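Shared Desk Host, part time, Ruvico

Ruvico is a shared workspace on the second floor of the old Condach building, and we're looking for a friendly person to run our front room two afternoons a week. We have 118 members: translators, grant writers, a couple of piano teachers doing their paperwork, and one very busy beekeeper. It's a lovely crowd and we think you'd enjoy them!

You'd greet people, sign in day guests, book the meeting rooms and keep the tea shelf stocked. You'd also help plan our February open house (over 24 guests have signed up already, and we'd love your ideas).

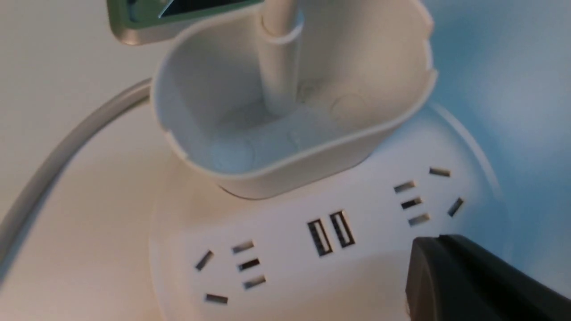 White power tower with a cup holder on top.

No office background needed. If you like people, can handle a simple spreadsheet and don't mind a ringing phone, please apply. Training is paid, and hosts get a free desk on the days they aren't working.

Send a short note about yourself to Dynwen's desk, c/o Dwynwen Prydderch, Ruvico, Room 2, or drop it off in person. Come and have a look around while you're at it!

Posted 2024-01-24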